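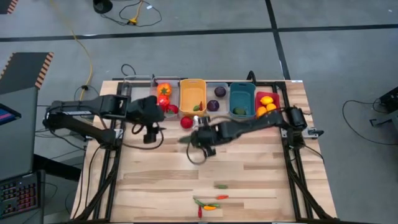 Why Do We Sort Our Fruits and Vegetables?

I love a good sorting job. Give me a heap of mixed-up stuff and some empty bins and I'm happy for a whole afternoon (my socks are a different story, please don't look in that drawer). So today I want to talk about sorting food, and why people do it at home, at the store, and on the farm.

Look at the five bins lined up along the back of the wooden table. Two are clear, one is yellow, one is teal blue and one is red. Now see who's living in each one! The two purple plums have a clear bin together. The avocado gets the teal blue one all to itself. Over on the far right, two yellow lemons are sharing the red bin with an orange. And there's a red apple still out on the table, right in front.

What's the rule?

Every time you sort, you need a rule. The rule is just the thing you're looking for when you decide what goes where. You could sort by color. You could sort by size, or by shape, or by which ones you'd eat right now if somebody let you.

Try it with the lemons and the orange. Why might they go together? They aren't the same color. But they're both citrus fruits! Citrus fruits have a thick peel with tiny pockets of oil in it, and that's what you smell when you scratch one with your fingernail. Go ahead and scratch one, it's great. Inside, they're split into little wedges full of juice. Limes and grapefruits are in the same family.

Plums are a different kind of fruit. They have one hard pit in the middle. Peaches and cherries have one too, so we call all of these stone fruits. I used to think the pit was the seed. The seed is really tucked away inside the pit, like a letter in an envelope.

Apples have a core with small brown seeds. Pears do too, so if I were looking for a friend for that apple, I'd pick a pear.

Wait, is that a fruit?

Now look at the clear bin on the far left. It has an orange bell pepper and a red tomato in it, plus a smaller red fruit near the front. Are peppers and tomatoes fruits or vegetables?

You can answer both ways and be right, which makes it my favorite kind of question. A scientist who studies plants says a fruit is the part that grows from the flower and holds the seeds. Cut open a pepper and what do you find? Seeds! Same with a tomato. So a scientist puts them with the fruits. A cook says, hold on, I put these in salad and spaghetti sauce, they're vegetables to me.

Avocados are fruits too. That big round thing in the middle is one giant seed.

Why bother sorting at all?

When I was in second grade my class visited the Mathias fruit farm, outside Jurkbridge. It was March and freezing, so there was nothing on the trees, but they let us into the packing shed, where the apples from fall were kept cold. I remember crates and crates of them, 200 in one stack, and the whole place smelled sweet. The farmer showed us one mushy apple and told us that it could make the ones next to it go bad faster.

It works like this. Apples give off a gas called ethylene (say it ETH-uh-leen). You can't see it. Ethylene tells some fruits to hurry up and get ripe. That's handy if you have a hard avocado and you want guacamole by the weekend! Put it in a paper bag with an apple and check it every day. It's not so handy if your fruit is ripe already.

Sorting also helps you find things, and it keeps the heavy stuff from squashing the soft stuff. I once dropped a bag of potatoes on a tomato. I had to clean out the whole grocery bag.

Your turn

Ask a grown-up if you can borrow some fruits and vegetables from the kitchen. Wash your hands first. Find a few bowls or boxes, any color you like.

Sort everything by color and see which bowl fills up first.

Dump it all out (gently!) and sort again, this time by what's inside: one pit, lots of seeds, or juicy wedges. Did anything move to a new bowl?

Make up a secret rule, sort by it, and get someone in your family to guess what it is. My best one was "things that roll off the table."

Put everything back when you're done, or eat it.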